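Buying a robot for a job: how grown-ups plan it (and how your class can too)

So you want a robot. Great! What for?

That's the first question, every time, and lots of people skip it. They see a shiny arm in a catalogue, they buy it, it sits in a box. Big waste of money. So start with the job. Write it down in one sentence. "I want a robot that helps put bathroom stuff in a holder." Good. That's a job. "I want a cool robot" is not a job, sorry.

Quick story to help. Pretend we work at Pekgate, a little company that packs bathroom kits. Toothbrushes, mouthwash, cups. The boss wants two robot arms to help out. We have to make the shopping list. Ready? Go.

Step one. What does the job need?

Look at the things being picked up. Are they thin? Round? Slippery? A toothbrush is skinny and it rolls. A stack of cups is tall and tips over. Plastic wrap is crinkly and shiny, and that can be hard for a robot's camera to figure out. So write down every single thing the robot has to touch, and next to it write what's tricky about it.

Do this before you look at prices. Seriously.

Step two. One arm or two?

One arm is cheaper. But try this at home. Put one hand behind your back and open a package of toothbrushes. Hard, eh? One hand holds, the other hand pulls. Robots have the same problem. If the job needs a holder and a puller, you need two arms, and that means two of nearly everything else too. Two grippers, two sets of cables, two power supplys.

Step three. The stuff that isn't the robot.

This is where budgets go wrong. Kids and adults both forget it. The arm is the exciting part so it gets all the attention, but a robot can't just float in the air. It needs:

A strong table. If the table wobbles, the arm wobbles, and it misses.
A metal frame or rails to bolt the arms onto.
Grippers (the "hands"). Sometimes sold seperately!
Cameras, if you want the robot to see what it's doing.
Cables. More cables than you think. Then a few more.
Somewhere to plug it all in.
A computer.
Things to practise with, like real toothbrushes and cups.
Spare parts.
Time for a person to set it up and learn it. Time costs money too.

Step four. Where does it go?

Measure. An arm on the side of a table can stick out past the edge when its elbow bends, so the table size is not the space you need. You need the table, plus elbow room, plus a place for a person to stand. Then look at the floor. Where do the cords run? Will someone trip? Cord covers and hooks are cheap, put them on the list.
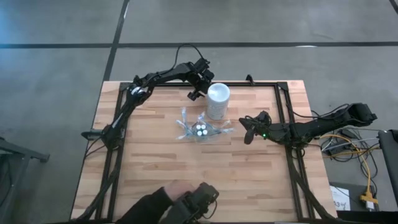
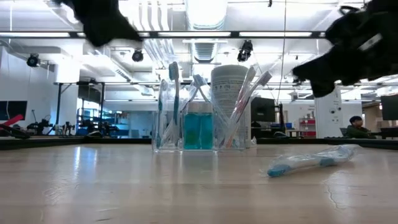
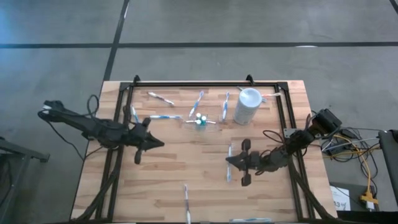
Step five. Compare sellers.

Never ask just one shop. Back to our pretend company. We ask three sellers for a quote, which is a piece of paper that says "we will sell you this, for this much." Badov has the lowest price for the arms, but no grippers in the box. Asix costs more and the grippers are included. Benmoussa is in the middle, and they'll come and bolt it all together for you.

Which one is cheapest? Trick question, you can't tell yet. Add the missing bits to each quote so they all have the same things in them. Then compare. Same as comparing lunches. A sandwich on its own against a sandwich with juice and an apple, not fair.

Also ask how long it takes to arrive. Badov says 4 weeks. Asix says 6. If your project starts in November, count backwards on a calendar and see if you'll make it. Add extra for boxes getting lost, they do.

Step six. Things that get used up.

Some costs happen once (the table). Some keep coming back. Gripper pads get worn. Cables get bent and pulled. Practice items get squished, and you can't hand a squished box of cups to a customer. People call these running costs. Put them in their own column so you don't mix them up with the one-time stuff.

And leave a little money you don't spend. That's called a contingency, con-TIN-jen-see, it means "oops money". If your whole budget was 6 dollars you might save one of them for oops.

Step seven. Do you even need it?

Fair question to ask at the end as well as the start. If the job only gets done a few times a year, a person with a good table might be faster and way cheaper. If it's the same job over and over all day, a robot starts to make more sense. Some jobs are a mix, the robot does part and a person helps out.

Your turn

Get a sheet of paper and make 5 columns. Thing, how many, price, buy once or keep buying, who sells it. Pick a job in your own classroom. Sorting markers? Stacking books? Fill in the columns. Leave a blank row at the bottom for whatever you forgot, then swap with a friend and let them find it.

Words to know

Gripper: the part that grabs.
Quote: a price a seller promises you in writing.
Running cost: something you have to keep paying for.
Contingency: oops money.
Budget: your plan for what you'll spend, made BEFORE you spend it.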